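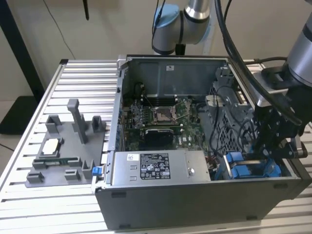 An opened desktop tower on the workbench, CPU socket empty.

Bench Technician for Desktop Refurbishing (part-time, 20 hours per week)
Navormont, workshop on Trollex Street

Navormont takes in used office computers from companies and schools, repairs them and sells them again at a fair price. Last year more than 1000 machines went out of our door. For the spring season, starting in February, we are looking for one more person at the bench.

Your work
You open the towers, clean them, and check the board, the memory and the power supply. You take out processors and put in others, so you must be comfortable with the lever and the retention frame of a CPU socket, and patient with the small pins. You change hard drives, also in cases where the drives sit in plastic carriers. At the end you put the cables back in good order, close the side panel and run our test program, which takes 40 minutes for each machine. The results you write in Ackah, our stock system. We will teach you how to use it.

What we ask
You have already built or repaired desktop computers, at work or at home. A diploma is welcome but it is not required. You can read a label on a power supply and understand what the values mean. You work with a grounding strap, always. You can lift a full tower from the floor to the table. You speak enough English to explain a fault to a colleague, and your writing may have mistakes - ours has them too.

What we do not ask
Opening power supplies is not a part of this job. Units with a fault go to our partner Dilmont for recycling. Laptops and printers are done by another team.

What we offer
A contract for one year with the possibility to extend. You choose mornings or afternoons. Tools and work clothes are provided, and the bus stops in front of the building.

How to apply
Send a short letter and a list of your experience to Cor De Smet, workshop manager, and mention reference 373. Please tell us also about one repair which gave you trouble, and how you found the fault. Selected candidates are invited for a trial of two hours at the bench, which is paid.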